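Search this site Enter keywords Go

Tinix two-arm kitchen kit: inspection checklist with comments, trial period, May

We have had the Tinix kit on trial from Thaler long enough now to have opinions about it, and before anyone signs for a second month I wanted to go through the whole thing properly, with the steamer on and the arms doing the job we would be paying them to do. Marks are OK, Watch or Fix. I have written more in the comment lines than the form really has room for, so please bear with me!

Section A. Table and surroundings

A1. Table steady, top clear of anything the job doesn't need. OK.
Comment: I leaned on it from every side, quite hard, and it stayed put.

A2. Cables kept out of the walkway. Watch.
Comment: There are thin wires on the floor at the right-hand side, near the stand. I would like them in a cover before we let the lunch crew walk past with trays.

A3. Steamer lid off and lying flat before the right arm goes in. OK.
Comment: The glass lid has its own spot on the left and I'd keep it there, well away from the plate.

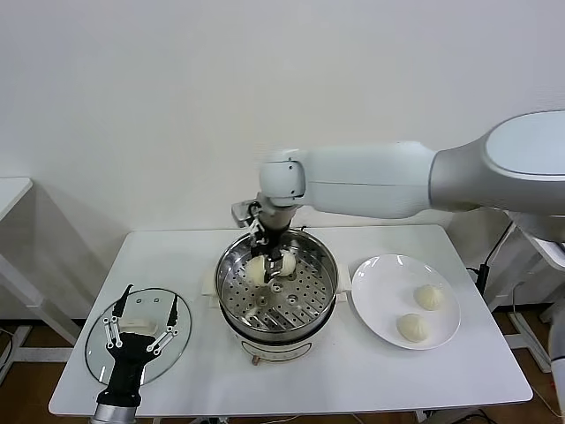
Regula Danzer
Kitchen safety and equipment checks

Section B. Grippers and handling

B1. Bun held without tearing. OK.
Comment: This was the one I worried about most, and I'm happy to say the grip is gentler than I expected. You do get a slight pinch in the skin where the fingers close, much as you would with tongs, and I can live with that. If we switch to a softer dough (Hubert has been talking about it since spring) I'd want this line done over.

B2. Fingers and links wiped down and free of dough. Watch.
Comment: The little white links have corners that a cloth doesn't reach very well. The Thaler booklet says to wipe them at the end of a shift, and I would much prefer after every batch. A soft brush does it in 2 minutes, I timed myself.

B3. Gripper parts in contact with food listed as food safe. Fix.
Comment: I have the paper for the fingertips and nothing for the links or the bolts. Vinzenz Nägeli has asked Thaler for it. Until it arrives, whatever the kit handles during the trial goes in the bin, sorry, and that includes the good-looking ones.

B4. Basket floor checked for scraps between rounds. Watch.
Comment: A small white bit was sitting on the perforated tray during one of my looks. It's a small matter, but the kit has no step for clearing the tray, so one of us has to remember it.

Section C. Stopping and restarting

C1. Stop button within reach of the person at the table. OK.
Comment: I tried it 3 times at different points in the cycle and both arms held still each time.

C2. Arms hold position when power is cut. OK.
Comment: Very little sag. I did ask Beat Lehner to stand well back all the same.

C3. Restart needs a person to confirm. Fix.
Comment: After a short pause the program picked up again by itself. There is a setting for this, and it should come from Thaler already switched on.

Section D. Steam and heat

D1. Arm sleeves and covers rated for steam. Watch.
Comment: The kit we were sent has no sleeves. They are on the price list at 900 for the pair, which made me sit down for a moment, and I'd like to hear what other kitchens have done before we spend it.

D2. Plate within easy reach, set to the right of the steamer. OK.
Comment: Keep it on that side. When I tried it closer to the front, the arm had to fold itself up in a way I didn't care for. 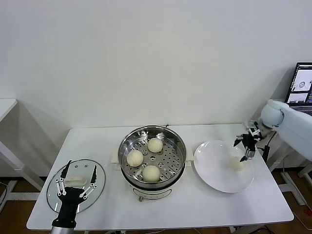 Reto Ortner wrote back that he would sign off on the handling lines but wouldn't extend the trial until C3 is changed, and that he'd want the sleeves included in the rental, as a kit sold for steaming ought to come ready for steam.

I agree with him on both counts and have moved C3 to the top of the list for Thaler. The sleeves I have left at Watch for now.

Section E. Paperwork

E1. Manual kept at the table. OK.
E2. Service number posted on the wall side of the door. OK.
E3. Staff shown how to stop the arms. Watch.
Comment: Up to 6 people still need the walk-through. It takes a quarter of an hour, and I'm in the kitchen from 2 p.m. most days, so come and find me.

Result: trial may continue with test food only. Next check when the missing papers for B3 are in.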